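Learning to keep score at 30-something, one smudged page at a time

I came to baseball late, and I came to scorekeeping even later. My first summer in Daltdale I went to the ballpark mostly for the fries. The Muli field is a ten-minute walk from my apartment, tickets are cheap, and on a warm evening there are worse places to sit. I knew three strikes made an out and I knew when to clap. That was it.

Then one night in June I sat behind an older couple who had a scorebook open across both their laps. They were passing one pencil back and forth and arguing in whispers over whether something was a hit or an error. They were having a much better time than I was! I spent the last few innings reading over their shoulders and understanding nothing at all, all those little diamonds and numbers and backward letters, and I went home and ordered a scorebook the same night.

So this post is for anybody who wants to try it. I've now done it badly for two full seasons, and I think I've made most of the beginner mistakes by now.

First thing to know: every player on defense has a number, and it has nothing to do with the number on the shirt. Pitcher is 1, catcher is 2, first base is 3, second base is 4, third base is 5, shortstop is 6, and then left, center and right field are 7, 8 and 9. The shortstop being 6 is what trips everybody up. You go around the infield expecting it to run in order and it doesn't, the third baseman sneaks in first. I wrote the numbers on the inside cover of my book and looked at them every single play for a month.

Once you've got those, a lot of the mystery goes away. A ground ball to short, thrown to first for the out, is 6-3. A fly ball caught in center is F8, or just 8 if you're in a hurry. A double play that goes short to second to first is 6-4-3, and I still get a little thrill writing that one down. It feels like knowing a password.

Strikeouts are a K. If the batter goes down looking, meaning the umpire called the third strike and he never swung, you write the K backward. I practiced my backward K on the edge of an electric bill. It looks silly no matter what you do.

Walks are BB, hit by pitch is HBP, an error is E plus the number of the fielder who messed up. So E6 is a shortstop having a bad evening. Sacrifice bunts are SAC, sacrifice flies are SF, and a fielder's choice is FC, which I misunderstood completely for the whole of my first season. I thought it meant any play where the fielder had options. What it's for is when the batter reaches base only because the defense went after a different runner. He hit it, he's standing on first, but he doesn't get credit for a hit. I had been handing out FCs like candy.

Each batter gets a row, each inning gets a column, and where they meet there's a box with a small diamond in it. You draw the runner's path as he moves. Single, you darken the line from home to first and write 1B. If the next guy moves him over to third, you go back to his box and draw him along to second and third. If he comes home, you close the diamond and fill it in. A page with a lot of filled diamonds is a happy page, assuming it's your team.

The part I found hardest was that going back. You have to keep your eye on two or three boxes at once when the bases are full, and everything happens in about the time it takes to drop your pencil. My trick is to watch the whole play first and not write a thing until the ball is back with the pitcher. I used to scribble while the ball was still rolling and I'd miss the throw to the plate, and then I'd have to guess. Don't guess. Leave the box blank and ask somebody. People at ballparks love being asked.
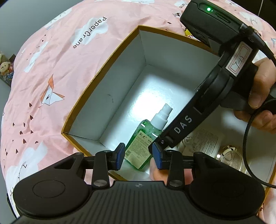

What happens in the scorebook when a team bats all the way around in one inning?

You run out of room in the column, so you carry on in the next column over and change the inning number at the top. Cross out the printed one and write the right one in, then renumber all the columns after it.

I learned that in the worst way possible, during a second inning that went on so long the sun set on it. The visitors sent 13 batters to the plate. I had no clue you could spill over into the next column, so I was trying to squeeze two at bats into one tiny box, one in pencil and one in a green pen I'd found in my bag. The page looks like a kid got hold of it. I kept it anyway.

Some books have extra columns for exactly this, and if you're buying one I'd look for that. Mine is a Fikarex, the spiral kind that lies flat, and I'm on my second one. It holds 30 games and the paper is thick enough that you can erase without tearing a hole. The boxes are a bit on the small side, and there's a tiny strip for substitutions that I find close to useless, but I know where everything is now and I'm too stubborn to switch. The first book I ordered, the one from that night in June, had balls and strikes printed in every box, and I'd leave that sort alone to begin with. I tried to track every pitch and lasted maybe an inning and a half.

Substitutions, since I brought them up. When a new player comes in to bat, you write his name on the line under the guy he replaced and draw a vertical line on the left side of the box where he first hits. For a new pitcher, I draw a wavy line across the top of the box for the first batter he faces. Other people draw a straight thick one. You'll see both, and nothing bad happens either way as long as you can read your own page later.

That's really the rule with all of it. There's an official scorer upstairs whose calls go in the record, and then there's you with your fries. If you want to mark great catches with a star, go ahead. I put an exclamation point next to a defensive play I liked, and a small w in the corner if the wind was blowing hard (it usually is at Muli, straight in from left). One guy in my section writes down what he ate each inning. I respect this very much.

You'll disagree with the official scorer sooner or later, and it's fun. Hit or error is a judgment call. The question is whether a fielder could have made the play with ordinary effort, and "ordinary effort" can keep two grown adults arguing through a pitching change. A ball can drop between two outfielders without either of them touching it and still be a hit. It drove me crazy at first! I wanted there to be an error for standing there and looking at each other.

Earned runs are the other rabbit hole, and I'd put that off until you're comfortable. The short version is that a pitcher isn't charged with an earned run that only scored thanks to an error or a passed ball. The long version makes you replay the inning in your head as if those mistakes had never happened, and decide who would have scored. I do it at home, at the kitchen table, and sometimes I give up and check the box score.

Checking the page afterward is something I'd recommend from the start, by the way. There's a nice way to do it, called proving the box score. For each team, add up the at bats, walks, hit batters, sacrifices and anybody who reached on interference. Then add up that team's runs, its runners left on base, and the other team's putouts. The two totals have to match. The first time mine matched I was alone in my apartment at 11 at night and I said "ha!" out loud to no one. Usually I'm off by one, and usually it's a runner I forgot to strand.

A few small things I'd pass along. Use a mechanical pencil and bring a second one. Get the lineups down early, because the announcer reads them once and fast. At Muli they also post them on a board by the gate, and I take a photo of it on the way in. Draw a slash across the corner of the box after the third out, so you know where the inning ended and who leads off next. I skipped that for weeks and kept starting the next inning with the wrong hitter. And if you need the restroom, go between innings and walk quickly.

If a live game feels like too much, start with the radio. I did a lot of my practice over the winter with old broadcasts, and it's easier than you'd think, with a good announcer telling you who threw to whom. I could pause it too, which I did constantly. By April I could get through five innings without stopping, and by the home opener I felt almost ready.

I took the book along on a trip in August to see the Wikimholm park, four hours on a bus each way. They have a hand-operated scoreboard there and seats so close to the field you can hear the first baseman chatting with the runners. The game went to extra innings, I ran out of columns again, and this time I knew what to do. I flipped to the next page, wrote "continued" at the top, and kept going. Home team won it on a sac fly in the 13th. SF9, one filled diamond, and my pencil lead snapped right as I was coloring it in.

Next season I want to try scoring with colors, red for hits and blue for everything else. I've already bought the pencils, so if anybody has a system that works, please leave it in the comments. I'd also love to know what you do with pinch runners, mine are a mess.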